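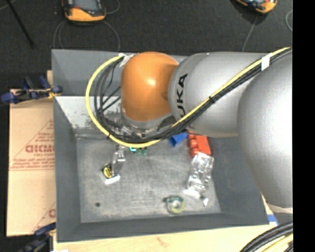 Week two of gripper swapping and I am having way too much fun, so here's a long post. I ran the Erier two-finger against the Magnusson suction tool on the same arm, same bin, same junk, 60 picks each. Suction came out with 6 misses and I'd have bet money on worse, seeing how much clear packaging is in there. Those crinkly plastic shells throw white reflections all over the place and I was sure the depth camera would send the cup into thin air! The fingers did worse than I hoped on the same packages. Anyone else running mixed bins like this? I'd love to trade numbers.
hlundgren, February 11, 2025

kvido_m wrote:
Nice work! What camera are you on? Clear plastic was hopeless for us until we switched to two views and merged them. With one camera overhead we got holes right where the package should be.

Also, bin floor is pretty scuffed. Did you retrain on it or use it as is?

hlundgren wrote:
As is. One fixed depth camera, running at 60 percent exposure. I tried auto exposure first and it jumped every time the arm swung over the bin, so I locked it.

nordin_a wrote:
I don't buy the comparison, sorry. Suction on a flat package is easy mode. Try it on the ring-shaped roll near the front wall. You have a hole in the middle and a narrow rim, and if the cup lands off center it's leaking. Fingers would win that one every time. You need to split your misses by object or the totals don't say much.

Also please do something about that cable loop by the wrist. I had one like that on a Grunau arm and joint six pulled the connector out of the tool changer.

hlundgren wrote:
Fair on the splitting, I do have the logs, just haven't sorted them. The roll did get picked with suction more than once but I won't pretend it was pretty (it swung like a bell).

The loop is big on purpose. I had it tighter and the planner kept finding wrist flips that used up all the slack. Tape and ties are temporary until the dress pack gets here.

T.Yagi wrote:
Agree with nordin_a about the objects, disagree about the cable. Big loop is fine if you limit the wrist in software. I cap ours at 232 degrees total and have never lost a connector. What I would worry about is the loop catching the bin wall on deep picks in the corners.

nordin_a wrote:
Limiting the wrist throws away half your grasp angles with a two-finger. With suction, sure, who cares which way the cup is turned.

T.Yagi wrote:
Half is a stretch. A parallel gripper is the same grasp turned 180, so you lose very little.

nordin_a wrote:
OK, for a symmetric one, yes. Mine has a camera on one side.

haruto.chiba wrote:
Has anybody tried the Trostthorpe combo tool, the one with a cup that slides out between the fingers? We have one on loan and I'm loving it so far, but the controller box drops its connection if you toggle vacuum too fast. A short delay in the script fixed it for me.

hlundgren wrote:
Ooh, I want one of those. How long a delay? And does the cup clear the fingertips when they're closed? I'll sort my logs by object tonight and put the table up in this thread.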